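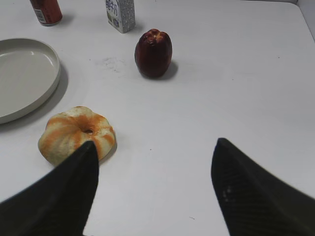 3. Percepción: de la vista de muñeca a la pose de agarre

En este capítulo Trollis, el módulo de percepción de Avura, empieza por fin a hablar con el planificador Saber. ¡Es la parte más agradecida de toda la instalación! Al terminar tendrá una pose de agarre que se actualiza mientras el brazo se mueve, y verla corregirse en pantalla engancha bastante.

Antes de empezar, compruebe que la calibración mano-ojo del capítulo 2 está guardada y que el brazo está en modo de velocidad reducida.

3.1 Registrar los objetos

1. Abra Trollis y cree una escena nueva. Elija el perfil «mesa clara».
2. Lleve el brazo a la postura de observación y pulse Capturar.
3. Revise las máscaras propuestas. En una mesa con plato, pimiento, lata y cartón de leche conviene ponerle nombre a todo, también a lo que no piensa agarrar: Saber lo usará como obstáculo.
4. Marque los dedos de la pinza como «propio» (menú Máscaras > Efector). La máscara se guarda con la apertura actual; si trabaja con varias aperturas, repita el paso en cada una.
5. Guarde la escena.

Nota: los objetos cortados por el borde de la imagen reciben la etiqueta «parcial». Saber los esquiva, pero no genera agarres sobre ellos. Para agarrar uno, muévase hasta verlo entero y capture otra vez.

Nota: las motas y roces de la mesa pueden aparecer como objetos diminutos. Suba el área mínima a 118 píxeles y desaparecerán casi todos.

3.2 Centrar el objetivo

1. Seleccione el objeto en la lista. Nosotros usamos la calabacita de rayas naranjas, que con sus gajos pone a prueba el detector de contornos como pocas cosas.
2. Active Seguimiento. El contorno pasa a verde cuando el modelo está fijado.
3. Pulse Centrar. Saber calcula el desplazamiento lateral entre el objeto y el eje de la pinza y propone una trayectoria.
4. Revise la trayectoria en el visor y confirme.
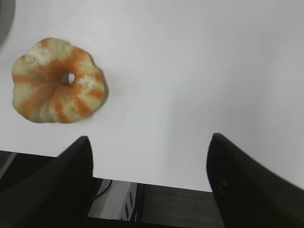

5. Si el error lateral sigue por encima de 3 mm, pulse Centrar de nuevo. Con objetos desplazados hacia un lado es normal necesitar dos pasadas – la segunda suele ser cortísima.
6. Exporte la pose con Enviar a Saber.

Precaución: no inicie el descenso mientras el contorno esté en ámbar. El planificador conserva la última pose válida y el brazo podría bajar sobre una posición antigua.

Precaución: defina el borde de la mesa como límite de trabajo. La zona que queda más allá tiene otra profundidad, y sin ese límite el filtro de plano puede mezclar ambas superficies.

3.3 Ajustes que merece la pena probar

Resolución del recorte: 224 por defecto. Funciona de maravilla con objetos pequeños.

Huecos centrales: actívelo si el objeto tiene un orificio visible desde arriba. Trollis dejará de colocar ahí el punto de contacto (¡un cambio pequeño que se nota muchísimo!).

Suavizado temporal: 2 capturas. Con valores mayores el contorno tiembla menos, pero reacciona más tarde.

Los perfiles guardados se pueden copiar a otro equipo desde Archivo > Exportar perfil. El capítulo 4 continúa con la secuencia de cierre.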